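Search reviews Search

Fleklow tabletop arm: six months on the sorting bench

We bought the Fleklow arm for the sample room at Otora, where we put together play-kitchen and tableware sets for stores. Six people work the benches. The arm was meant to take over the dull part of the job, picking pieces off a table and putting them where they belong. I run the room, so this review covers the people as well as the machine.

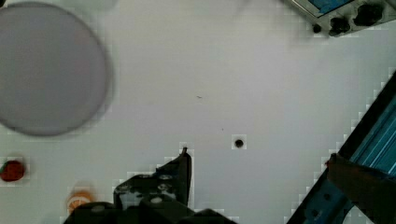
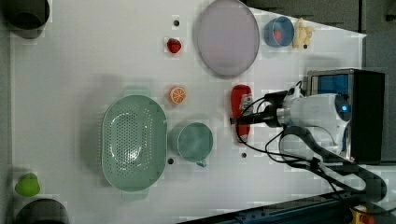
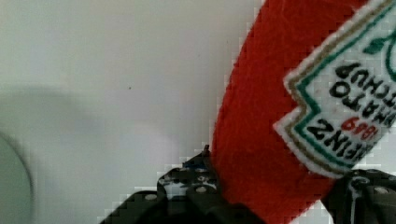
Setup took most of a Saturday. The arm bolts down without trouble, but teaching it a new piece is slow. Plan on roughly 20 tries before it picks up something it has never handled. Bottles and boxes go well. Thin plates are harder, and I would not buy it for plates alone.

Speed is the weak point. A person with a full table is faster, and everyone here could see that in the first week. What the arm does well is keep the same pace at 4 p.m. that it had at 9 a.m. We give it runs of 200 pieces or more and do the short orders by hand.

The bigger change is in the work itself. Golshifteh Rahimi used to sort all day and went home with a sore wrist. She now spends the morning teaching pieces and checking what the arm has done, and sorts by hand after lunch. She likes the mornings. Kamran Esfahani does not. He says watching a machine is more tiring than doing the job, and he has gone back to packing full time. I think both of them have a point.

No one lost hours. We did skip hiring a seasonal sorter in June, and I count that as a cost to somebody.

The manual is poor. The chapter on grip force is two pages and one of them is a table with no units. Phone support was good once we got past the menu. Spare finger pads take too long to arrive, so order extra with the arm.

I would buy it again for a room our size with long runs. For mixed short orders, keep your money.

Hamidreza Yazdani

Comments

Yaqin Xue
Same experience with the pads. We waited most of a month. Does yours drift after a power cut?

Hamidreza Yazdani
A little. We run the home routine every morning and that fixes it.

Mabli Llewellyn
Did the people who teach it get a raise? Ours at Nikolovski did not, and two of them asked to go back to the line.

Hamidreza Yazdani
Golshifteh did, after she asked. It should have been in the plan from the start.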